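Home | Topics | Shipping and Mail | Ask | Sign In

Small business mailing: padded envelope or box for light items?

Posted by Traltgate Office Supply Desk, 2021-02-03

Our office sends small accessories to customers, mostly chargers, cables and adapters in their retail cartons. Until September we used padded envelopes for all orders. We have since received several complaints of crushed cartons, although the contents were in working order. Management would like to know whether a change to corrugated boxes is justified for a volume of nearly 300 parcels a month. Please advise on cost and on any effect on labeling.

Emesar Mailroom

Our department reviewed the same matter. Padded envelopes protect against scratches and light knocks. They do not prevent crushing. If a customer is likely to return an item over a dented carton, a box is advisable. We keep envelopes for loose cables and use boxes for anything with a printed retail carton. Boxes were bought in lots of 1,000, which lowered the unit price enough that the change was approved without a budget request. Please confirm the parcel thickness limit with your carrier before ordering, as a box may move the item into a higher rate.

jotum_returns

Boxes. We switched and would not go back.

Mavromatis Parcel Services

The previous replies are sound. With regard to labeling, the retail barcode should be covered or kept inside the outer packaging.

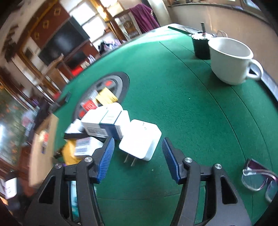

A second barcode on the outside of a parcel may be read in place of the shipping label and delay delivery. The shipping label should lie flat on the largest face and should not be folded over a seam. Customers should be asked to report damage within 30 days and to keep the outer packaging until the claim is closed.

Related topics
Reusing boxes with old labels
Tape types for cold weather
Flat rate or by weight
Returns without a receipt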